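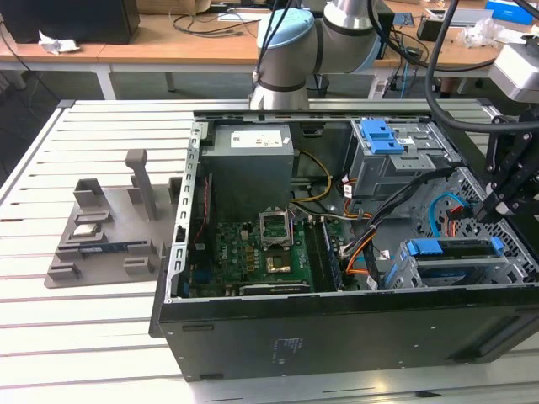
The Stusine women's cycling club meets in Toledo all year long, and its founder has been answering the same question for most of that time: why do so many women own bikes, and so few of them turn up for a group ride? She laughed when I asked it again, poured us both more coffee and said she had stopped looking for one big answer. What she has instead is a comparison. A lot of the clubs she rode with when she was younger, she told me, were like a desktop computer lying on the bench with the side panel off and the processor socket empty. "The power supply is there, the memory is in, you've got a case full of yellow and black wires, and you can press the button all day long," she said. "For me the missing chip was always the first ride. They had races, they had jerseys, they had a very nice website, and they had no way in for a woman who had never ridden in a group before."

So the first ride is where she started. In the early days it was a loop of eight miles, mostly flat, with a stop at a bakery that I was told about at some length (the almond rolls go early, apparently, so it pays to be near the front). The rule was that the group moved at the pace of the slowest rider, and the ride leader sat at the back so that the slowest rider always had company. That rule still stands. "I've had very strong riders tell me it drives them crazy," she said, "and I tell them we've got a fast group for that and they're welcome to it. But on the first ride we wait. We wait at the lights, we wait at the top of the hill, we wait while somebody takes off her jacket."

The club now has 56 riders who pay dues, and up to 153 people get the weekly message with the route in it. She is quite relaxed about the gap between those two figures. Some women read the message for a whole year before they come out, she says, and one of her best ride leaders was a silent reader for two winters.
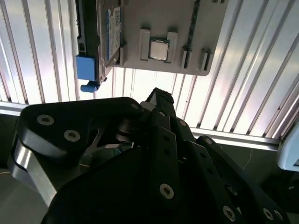
We talked for a good while about racing, which I had expected her to be cool about and which she loves. Several Stusine riders will be on the start line at the Zellusow, the spring road race that opens the local calendar in March, and she will be there too, handing up bottles and, by her own account, shouting far too much. Last year the race had 2312 entries across all its distances. She wishes more of them had been women, and she has thoughts about why they weren't. The women's start used to be so early that anybody with small children had to sort out a babysitter before sunrise. The prizes for the women's race used to be handed out while people were folding up the chairs. Both of those things have been fixed, and she gives the organizers full credit for it. "They listened, and they didn't make us ask five times. I'd like to see what the entries look like after a few years of that — one year won't tell you much."

I asked her whether the growth was a fashion that would pass. She took her time with that one. Some of it surely is, she thinks, and she doesn't mind. People bought bikes, people sold bikes, and a few found out that they liked being tired and muddy in good company. She was one of those herself, having come to cycling in her forties after a knee put an end to her tennis. Her first road bike was a secondhand Mivach in a shade of orange she still defends, and it hangs in her garage with the original bar tape on it.

Newcomers can borrow a helmet and, if their size is free, one of the two club bikes. Flat pedals and sneakers are fine. The short loop goes out every week unless there's ice, and the bakery stop is still on the route.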